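The wind quit at 3 in the morning and Konrad Leitner was awake for it. You get so you hear them stop.

Seventy-seven turbines on the Nanthorpe ridge, all his on paper till the sale closed. Boltevach wanted them. Nyberg wanted them more, or said so in March, then went quiet. He put his boots on over no socks.

Phone. Welen, from the control room. "You seeing this?"

"I'm hearing it."

"Output's zero. Contract says 12 megawatts by six or they can walk."

"I know what it says." He wrote the damn clause. Tired, stupid, wanting to be done.
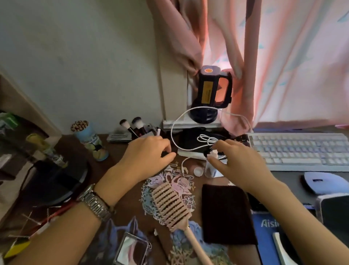 White cables, a white plug, the lantern up on its ledge.

He drove up without the radio. Gravel, gate, the long grass standing straight as nails. Parked under number 7 – the first one, the one his wife had picked the spot for – and sat on the hood in the dark. Cold metal. Nothing moving anywhere.

Five o'clock. Five-twenty. Welen called agian and he let it ring.

Then the grass leaned over, just a bit, all of it the same way. Above him something groaned and began to turn.

He wasn't sure he was glad. He picked up the phone.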